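Illari hand-held gripper, set-up guide
Section 4: First fit, pads and first session

Draft by Elis Kemeys, pads part checked by Hậu Hồ. Replaces the loose sheet that came with the May kits. If you have that sheet, bin it, the pad order was wrong.

Read 4.1 before you switch anything on. The rest can be done as you go.

4.1 Before you start

You need:
the Illari hand tool, with both fingers fitted
one pair of finger pads (two pairs in the bag, use the plain ones first)
the small hex key from the lid pocket
the camera lead, the short one
a charged Ondano battery pack
a table or a board to work on

Not in the box: a laptop, a card reader, a cloth. Any soft cloth will do. No kitchen roll, it leaves bits on the lens.

CAUTION. Fingers close with more force than they look. Keep your other hand out of the gap when the pack is in. Pack out before any work on the pads. Every time.

CAUTION. Don't lift the tool by the camera. Handle only.

4.2 Fitting the battery pack

1. Trigger fully released. Check.
2. Slide the pack in from the back of the handle, label side up.
3. Push till it clicks. If it doesn't click it isn't in.
4. Hold the side button until the light goes steady green.
5. Squeeze the trigger once, slowly, all the way, and let go. Fingers should close and open with no jump.

Amber light means low charge. Flashing amber means the pack is in but the tool can't read it, so take it out, wipe the contacts, try again. Red, stop and write to us (see 4.9).

Note: the tool goes to sleep after 8 minutes with no trigger movement. A squeeze wakes it. The recording does not restart by itself when it wakes. People get caught by this one.

4.3 Fitting and changing the pads

Pack out first.

1. Open the fingers by hand. They'll move, slight drag is normal.
2. Undo the pad screw a few turns. No need to take it right out.
3. Slide the old pad off towards the tip.
4. Slide the new one on until it stops. Flat face inwards, towards the other finger.
5. Do the screw up finger tight with the short end of the key. Then a quarter turn. No more than that, the thread is in the pad and it will strip.
6. Same on the other side.
7. Close the fingers by hand and look at the faces. They should meet flat. A gap at the tip means one pad isn't home.

Left and right pads are the same part. Left and right fingers are not, so don't swap those.

Tape: some users wrap the pads for extra grip. Allowed. Cloth tape is best, one layer, ends tucked to the outside. Trim anything that hangs down. A loose end in shot isn't a fault but a loose end that gets pinched can pull the pad round.

Scuffs on the pad are fine. Change when the inner face is rounded over, or when the screw won't hold.

4.4 Camera

1. Short lead into the camera, other end into the handle. The plug only goes one way.
2. Wipe the lens.
3. Switch on, wait for the double beep.
4. On the laptop open Parisi and choose Live View.
5. Look for both pads in the lower part of the view, with the gap between them near the middle.
6. If one pad is missing from the view, loosen the camera collar, turn, tighten, look again.

The camera is set at the factory and the collar is marked with a white line. If you've moved it, put the line back before you send us anything. We can't use sessions where the angle changes halfway thru.

Note: auto brightness stays ON. The old sheet said off. Wrong.

4.5 Setting up the work surface

Pale, plain surface if you have one. Wood is good. Glass is bad, mirror-finish metal is worse. A board laid on the floor works just as well as a table and is easier on the shoulders for low work.

1. Put the board down flat. Check it doesn't rock.
2. Clear the area you'll be reaching over.
3. Main light from the side or above. Not behind you, your own shadow will sit on the job.
4. Put the object near the middle to begin with. Edges come later.

If the board is on carpet, press each corner before you start. Thick pile lets the board tip when you push down at one end.

4.6 First session: the shoe
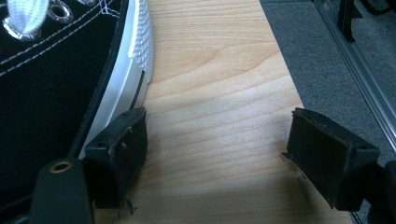 Shoes are the object we ask every new user to begin with, and Mei Calloway picked them for good reason: hard bits, soft bits, and a shape that gives when you squeeze it wrong. Any lace-up will do. Start at the sole. With a black canvas trainer the white rubber edge is the easy thing to aim for, it shows up well against dark pads and dark cloth, so bring one pad up to the side of it and leave the other standing off with the gap open. Stop there and look before closing anything. Black pad on black canvas is hard to judge in Live View, and a pale board showing between the pads helps you see how far apart they are. Laces and eyelets are for session two.

Steps for the first go:

1. Put the shoe down on the board.
2. Start recording in Parisi. Wait for the red dot.
3. Hold the tool still above the shoe for a slow count of two.
4. Bring one pad up to the side of the sole. Touch, don't shove.
5. Shift your wrist till the other pad can get to its side. If it can't, back off and come in from the toe or the heel.
6. Close slowly. Stop squeezing when the shoe stops moving.
7. Lift a hand's width, hold, put down.
8. Open fully before you pull away. Half-open fingers drag the shoe with them.
9. Hold still again, count of two, stop recording.

Do that until it feels dull. Then turn the shoe round and do it from the other end.

Don't correct a bad grab by using your free hand. Put the shoe down with the tool, open, start again. A missed grab is useful to us and you don't need to delete it. A hand coming in is not useful, and Đạt Từ has to cut it out by eye.

CAUTION. Don't squeeze hard on the toe cap to get a better hold. You'll mark the shoe and wear the pads. Move the grip instead.

Note on wide objects: fully open, the fingers span 82 mm. Anything wider, find a narrow part or pick by an edge. On most shoes the heel is narower than you think.

4.7 Second session: laces and small parts

Same set-up, new recording.

1. Fingers nearly closed before you go in.
2. Come down on the lace from above, tips either side.
3. Close. Light squeeze, laces are flat and slip out sideways if you're hard on them.
4. Pull up and away from the shoe. Slow.
5. Let go in the air, go back, repeat with the other end.

White laces can go very bright in the view under a strong lamp and you lose the weave. Move the lamp back or turn it to the wall. Don't touch the brightness setting.

If the lace keeps slipping, check the tips meet (4.3, step 7). Still slipping, try the ribbed pads from the bag.

4.8 Saving and sending

1. Stop recording. Wait for Saved to come up. Pulling the lead early loses the last clip.
2. Name the session: your user number, a dash, then the object. So 381-shoe.
3. One object per session. Changed shoes? New session.
4. Send from Parisi, Upload, All New.
5. Leave the laptop lid open till the bar is full.

The card holds 987 short clips. Parisi warns you near the top but it's a small warning, bottom corner, easy to miss. Clear the card at the end of each working day, after the upload and not before.

Customers on the Jutance plan: your uploads are checked within two working days and you get a pass or redo for each session. On the basic plan there's no check, you get the raw files back and that's it. Change of plan is done through your account page, not through support.

4.9 Quick fault list

Fingers don't move. Pack not clicked in. Or asleep, squeeze once.

Fingers close, won't open. Let go of the trigger fully. Pack out, open by hand, pack in.

One finger lags. Normal for the first few squeezes in a cold room. If it carries on, stop and write in.

Clicking from the handle. Pad screw catching on the finger. Back it off, refit.

Live View is black. Lead, then lens cap, then restart Parisi. In that order.

View is tilted. Collar has turned. White line, see 4.4.

Red dot won't show. Card full or card locked, check the little slider.

Pad twists when gripping. Screw loose or tape bunched under it. Take the tape off and refit clean.

Shoe slides on the board. Board is dusty. Wipe and dry, or put a rubber mat under the shoe, plain colour please.

For anything else write to support and put Nghĩa Lý's name in the subject line if it's about the fingers or pads. Give the user number, the light colour, and what you were holding at the time. Photos of the fault help, taken on a phone, not with the tool.

4.10 Putting away

1. Pack out.
2. Fingers closed by hand, gently.
3. Wipe pads, dry cloth. Bits of thread and carpet fluff get caught round the screw, pick them out.
4. Lens cap on.
5. Lead coiled loose in the lid pocket, hex key with it.
6. Case flat, not on its end.

Store the pack on its own, out of the sun, part charged if it won't be used for a while. Don't leave it on the charger over a weekend.

Section 4 last changed 2022-11-18. Section 5 (two-handed work) to follow, ask support if you need the draft.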